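**Sleep score from phone sensors, do you trust it?**

**marit_o**
Hello all. I use the Mendton app since January. It takes the motion and the sound from my phone during the night and gives me a "mood forecast" in the morning. Last week it said my stress was 92 out of 100. I felt completely fine, I was even cheerful. Does somebody have the same experience?

**Rosenthal_B**
Same with me. My score was 26 after the worst night of my year. I think it listens mostly to my dog.

**pjotr77**
I do not agree with you two. I kept a paper diary for 7 weeks and compared it with the app, and on most mornings they matched quite well. You must put the phone on the mattress, not on the night table.

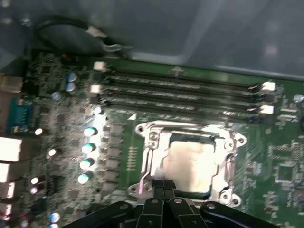 **marit_o**
Thank you, pjotr77, I will try the mattress. What disturbs me more is that all the recordings go to their server. I would like to keep them at home and run the analysis on my old desktop. It needs memory first, the four long black slots are empty. Is 16 GB enough for such work?

**pjotr77**
For sound files of one night, yes. But the export from Mendton is only a table, without the audio. Mine had 1272 lines and no explanation of the columns.

**Rosenthal_B**
Then what is the use? If they don't explain the columns, we can't check anything. I removed the app yesterday.

**pjotr77**
Barrett, you can ask support for the column list. I received it after almost a month.

**marit_o**
A month is long, but I have written to them now. I will post the list when it comes.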